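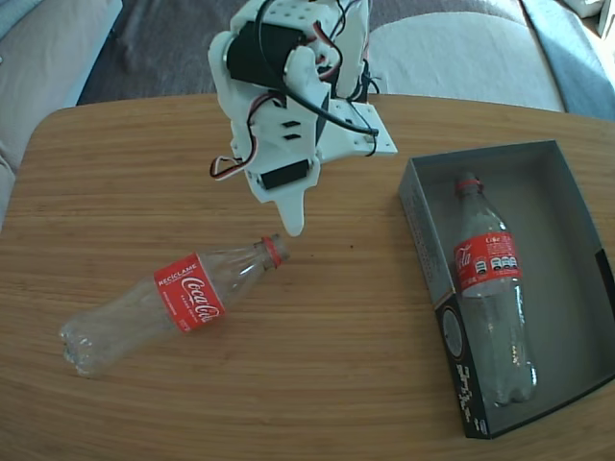 ## White rings on my grandmother's table — can I fix them without stripping the whole thing?

Posted Sep 6, 2024 in Furniture & Finishes

Hi everyone, long-time reader and first-time asker, so please be gentle with me. I inherited my grandmother's dining table in January and I love it more than is reasonable. Family legend says it was made in 1880, although my aunt says that's the year the house was built and somebody mixed the two up, so take it with a grain of salt. It has been eaten on, ironed on, and used for at least one wallpapering job, and for most of its life it has held up fine.

The trouble is the top. There are several cloudy white rings at the end where we set the drinks, plus one larger hazy patch where a casserole dish sat on a folded towel that was apparently not folded enough (my fault, Easter dinner). There is also one small dark spot near the middle, the size of a dime, that has been there as long as I can remember.

I don't know what the finish is. It's shiny but not plastic-looking, and it feels a little tacky on humid days. I have tried:

- a damp cloth and dish soap, no change
- mayonnaise left on overnight, which my neighbor swore by, and which made one ring maybe a bit fainter and the dining room smell like a deli
- a bottle of Perkora furniture polish, which made everything look wonderful for two days and then the rings came right back

I called a refinishing shop over in Massawe and they quoted me 131 dollars just to pick it up and look at it, before any work. I'm not against paying a professional, but I'd like to know if this is something a careful person can do at home on a weekend. I don't want it to look new. I'd just like to stop hiding that end under a runner. Thank you so much in advance!

---

### Accepted answer

What a nice table to have, and please don't strip it! White marks and dark marks are two different problems, and the good news is that most of yours are the easy kind.

White means moisture is trapped in the finish itself, up near the surface. The wood underneath is usually perfectly fine. Dark means water got all the way through and reacted with the wood, and that's a bigger job, so I'd leave your little dime spot alone for now.

Before you do anything, find out what the finish is. Pick a place underneath where the finish wraps around the edge, or the inside of a leg, and dab on a bit of denatured alcohol with a cotton swab. Wait a minute. If it goes sticky, you have shellac, which would fit an older table and would also explain the tackiness on humid days. If nothing happens, try lacquer thinner on a fresh spot. If that softens it, it's lacquer. If neither one does anything, it's probably a varnish or something more modern. Open a window for this, and wear gloves.

Then, for the white rings, go from mildest to strongest and stop as soon as you're happy:

1. Clean off all that polish and mayonnaise with mineral spirits on a soft rag. Let it dry overnight. Polish left behind will make everything else behave strangely.
2. Try gentle heat. Use a hair dryer on low, held well back and kept moving, for a few minutes at a time. Fresh rings often fade while you watch, and older ones can be stubborn.
3. If it is shellac, barely dampen a lint-free cloth with alcohol and sweep it across the ring like an airplane touching down and taking off again. One pass, then walk away and have a cup of coffee. Never stop or rub in one place, or you'll have a dull smear instead of a ring (ask me how I know).
4. For anything left over, rub lightly with 0000 steel wool and paste wax, always along the grain. It will leave that area a little less shiny, so you may end up doing the whole top to match. I did mine with a tin of Bamo clear wax and it took me an afternoon and most of a ball game on the radio.

The casserole patch may not come out completely. Heat marks go deeper than drink rings do. Mine went from "what happened there" to something you only see when the sun is low, and I decided I could live with that.

Do take a picture before you start, by the way. Halfway through you'll be convinced you have made it worse, and it helps to look back.

---

### Another answer

just sand it. 200 grit and then poly over the top, done in a day. did mine 6 years ago and the kids put everything on it, no coasters

> **Comment:** Please be careful with this one if the table is old or veneered! Veneer can be very thin and a sander will go through it before you've noticed. Poly also doesn't stick well over wax or polish residue.

> **Comment:** mine was from a yard sale so i guess that's different

---

### Another answer

I agree with the first answer and would only add a word about the dark spot. If you ever do want to tackle it, oxalic acid (sold as wood bleach) is the usual thing, but the finish has to come off that area first, and blending the patch back in is fiddly work. I tried it on a nightstand and ended up redoing the whole top.

Also, the man at the hardware store in Tusa talked me out of silicone sprays years ago and I've been grateful ever since. They get into everything and cause little craters if the piece is ever refinished. Check the label on your polish — if it lists silicone, I'd stop using it. Paste wax once or twice a year and a dry cloth in between is plenty.

> **Comment from the asker:** Did the swab test last night and it went sticky right away, so shellac it is! The hair dryer took care of two of the rings already. I'm going to let it rest and work up my nerve for the alcohol part next weekend. Thank you all, even the sanding gentleman.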